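The **Mirnari hand gripper** is a two-finger, hand-held gripper used to record garment folding for robot training. It carries a camera above the fingers and is held by a person, so folding can be recorded on an ordinary bed or table. Stirkico maintains the design. This article covers its setup and upkeep.

## Setup

Each finger is an arm on a pivoting linkage, with a blue pad on the inner side. Before recording, the operator opens and closes the fingers through their full travel and checks that both pads remain in view of the camera. A garment is then spread flat, front side up, on a surface of contrasting color.

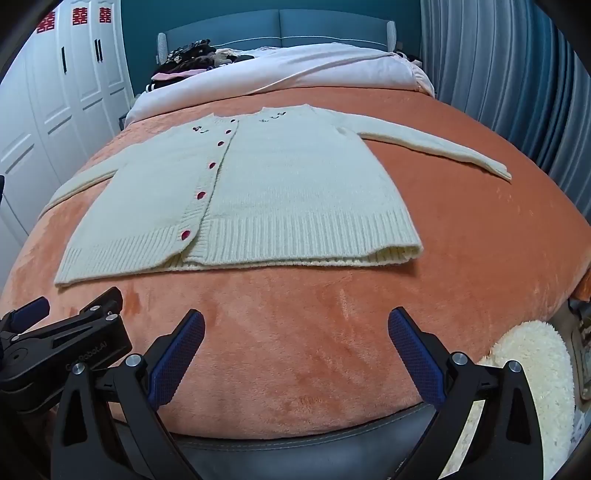
Knitwear is used for the first trial because it catches on worn pads. Ribbed hems and cuffs are gripped at the edge, and buttons are kept clear of the pads. Shahla Salehi's setup notes call for 11 trial grasps before any recording is kept.

During folding, the fingers are opened wide over the garment between grasps. This gives the camera a clear view of the layers and of any fold that has shifted.
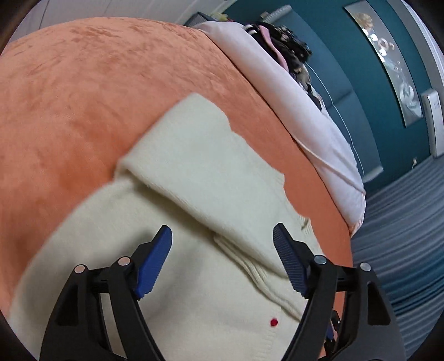

## Maintenance

Lint is brushed from the pads after every 40 folds. Pads are replaced after 1000 closures, or earlier if the surface texture has worn smooth. The pivots are checked for side play at the same time.

A finger that closes late usually has fiber wound around a lower pivot. Rebecca Zuccaro's repair guide advises removing the fiber with tweezers and leaving the pivots unoiled, as oil can stain fabric.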